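Notes for the Brolthorpe talk, 45 minutes with questions. Bold is for slide changes. Don't read these out word for word, I did that in March and you could hear it.

**Title slide, leave up while people sit down**

Hi, hello, come on down to the front, there's plenty of room. I'm going to talk about teaching a robot arm one small job by doing the job yourself while it watches. Well, "watches." It records joint positions and camera pictures and whether the gripper is open. But everyone in our group says "show it" and "watch me do it," so I'm going to say that too and you can wince privately.

There are two ways we do the showing at Kimaro. You can grab the arm and drag it through the motion (by hand), or you can sit somewhere else with a controller and drive it (by remote). I've done a lot of both. I like remote much more now, and I did not start out that way, so a good part of this is me arguing with my past self.

Ask the room: who has driven an arm with anything? Game pad, VR controller, keyboard? If there are hands up, pick one and ask what drove them nuts. It's going to be depth. It's always depth.

**By hand**

Everyone loves hand guiding the first time. You put the arm in its soft mode, you take hold of the wrist, and it just comes with you! Five minutes in you feel like a genius.

Then you try to do something fiddly and a few things start to bug you:

- Your own arms are in every camera picture. The robot learns from those pictures, and on the day it runs alone your arms are gone. We tried cropping and we tried long sleeves the color of the wall. (Pause, the sleeves usually get a laugh. They didn't help.)
- You push from the wrist, so the elbow goes wherever it feels like going. You end up with demos where the hand does the same thing and the rest of the arm is folded some totally different way.
- You need a hand for the gripper button, so you're steering a big arm one-handed at exactly the moment you want two.

I still use it for teaching people. Give a new person an hour of dragging the arm before they touch a controller and they understand reach limits in their shoulders, which beats any diagram I've made. Godfrey Mushi came in on a Thursday, spent the morning pushing the thing around, and was driving it remotely after lunch with better elbow sense than me.

**By remote, in simulation**

OK so now the main part. Most of our remote driving happens in a simulated kitchen. Same arm model, same gripper, and I'm at a desk holding a Moten controller, which is a stick with a trigger that we build ourselves out of parts I'd be embarrassed to list. The software that turns my hand motion into arm motion is called Ellitz. I move six inches, the gripper moves some fraction of six inches, and the fraction is a setting. Remember that, it comes back.

The job for tonight is lump to pan. There's a lumpy thing on the counter, there's a pan, put the first in the second. The lump is the point of the whole exercise. It has no good side. Nice boxes and cans will let you get away with lazy grasps, and we had gotten very lazy.
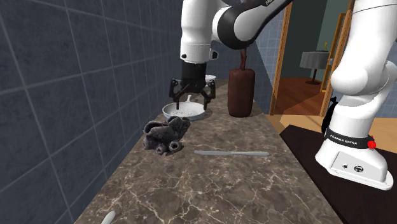 *Lump to pan, side view: fingers open over the pan, lump on the near side.*

Talk over this one for a bit. Say what I'm doing with my hand while the arm is up high like this, because people assume the grasp is where the effort goes. For me half the effort is being over the pan and knowing I'm over the pan. Look at how close the rim is to the fingertips. From the side I can judge height pretty well and I have no idea whether I'm centered front to back. Switch to the other view and it's the reverse. So you learn a rhythm: look, nudge, switch, nudge. My demos from the first week have these long dead stops in them where I was switching views, and guess what the trained arm did. It stopped! In the same places! It had learned that when you get near a pan you should hang there and think for a couple of seconds.

We fixed that with a rule that you put both views on the screen side by side and you don't stop moving once you've committed. If you have to stop, throw the demo away and do another. They're cheap. That was a hard habit for me because every demo felt like a thing I'd made.

Numbers slide, keep it short: 154 demos of this job from three drivers, and 148 kept after we'd gone back through them. Across all the kitchen jobs we're at 447 kept. People always ask if that's a lot. For a human to sit and do, yes. For the training, you'd happily take more.

**The grasp**

Now the part where the lump earns its keep. I want to slow down here, maybe take a drink of water.

When you come down on something lumpy you have to pick a pair of places for the two fingertips, and they should be roughly across from each other, and neither one should be on a slope that'll squirt the thing sideways. With your own hand you never think about this. With two fingers and a trigger you think about it constantly. What I tell new drivers is to stop looking at the object and look at the gaps. Find the counter you can see beside each finger. If you've got counter showing on one side and none on the other, you're off center, so shift before you close.

The wrist camera is best for this and it's a weird view to get used to, everything is right up in your face.

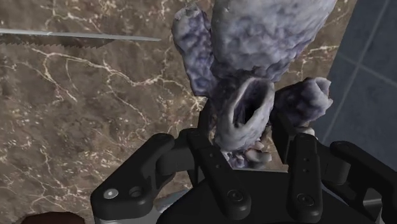
## Scaling, or the fraction I told you to remember

So, the fraction. Ellitz started out with one setting for everything. I move, the gripper moves half as much, all the time. Half is great for crossing the counter. Half is awful an inch above the lump, because your hand shakes (mine does, anyway, I drink too much coffee) and half a shake is still a shake.

Pendo Kashindye wanted a button: hold it and everything goes slow. I wanted it automatic, so it would ease down as the gripper got lower. We argued about this for an embarrassing amount of time and ended up building both and having everyone try each for a week.

The button won and I'm still a little sore. With the automatic one, drivers couldn't tell when the change had happened, so they'd overpush, then pull back, and you'd see this wobble in the recording. With the button you know, because your thumb did it. And there was a bonus I didn't see coming at all: the button press gets recorded. It's a little flag in every demo saying "the human thinks this part is delicate." We've started using that flag to decide which stretches to weight more in training. Too early to brag about it. Put it in the questions if someone bites.

**Clutter**

There's a knife on the counter near the lump, plus a bowl farther back, and people ask why we don't clear it all off. We did, at first! Clean counter, one object, one pan. The arm learned it fast and we were very pleased with ourselves. Then we put other things back and it fell apart, reaching for a bowl like it had never met one.

So now there's always stuff out. What I ask of the drivers is pretty plain:

1. Don't touch the stuff. If you brush it, finish the demo anyway and mark it.
2. Go around things the way you would if a person was sitting across from you. Wide and boring.
3. Don't always start from the same pose. Move the arm someplace silly first, then begin recording.

Number three matters the most and gets skipped the most. Godfrey Shirima got so tired of reminding me that he made Ellitz pick the start pose for us. You hit record and the arm's already somewhere inconvenient. I hated it for two days.

**Last picture, wide one**

I like finishing on the wide view because you see nearly the whole arm, and as a driver you kind of forget there is one. You're thinking about two fingertips. Meanwhile there's an elbow up there, and a forearm passing in front of the bowl and the tall wooden thing, and every bit of that is in the demo too. When I review other people's recordings I now play them once just looking at the elbow. If the elbow's path looks calm, the demo is usually good. I can't fully defend that but try it.

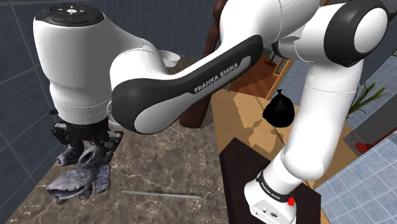
Nyokabi Nzioka asked at the run-through why we bother with people at all when we're in a simulator, given that the simulator knows exactly where the lump is and could plan its own grasps all day. It's a fair question and it'll come up again, so have a proper answer ready this time.

My answer: we do use planned grasps for some jobs, and they're fine, and they look like nothing a person would do. They'll come in from a strange angle that happens to be legal. We want the arm to work near people, and I'd like its motion to be something you can guess ahead of time if you're standing there. Human demos give you that for free, shakes and all. Also the planner needs to be told what "good" means for each new job, and I can just pick up the stick and go.

She wasn't totally sold. She thinks we should mix them, planned approach and human grasp, and she may be right. Say so. Don't get defensive like last time.

**Other questions to expect**

- *Does it carry over to the real arm?* Some of it. Reaching carries over well, grasping less well, and letting go is the worst. I'd keep real demos in the mix.
- *How long until a new driver is useful?* Couple of days for the easy jobs. Lump to pan takes longer. Upendo Lukumay is our best on it and she still does warm-up runs every morning that we don't keep.
- *Can I try the stick?* Yes! It's in my bag. Get the laptop plugged in before the talk, the battery won't last with the simulator going.

Leave the Ellitz slide up at the end and unplug the clicker, I walked off with theirs last time.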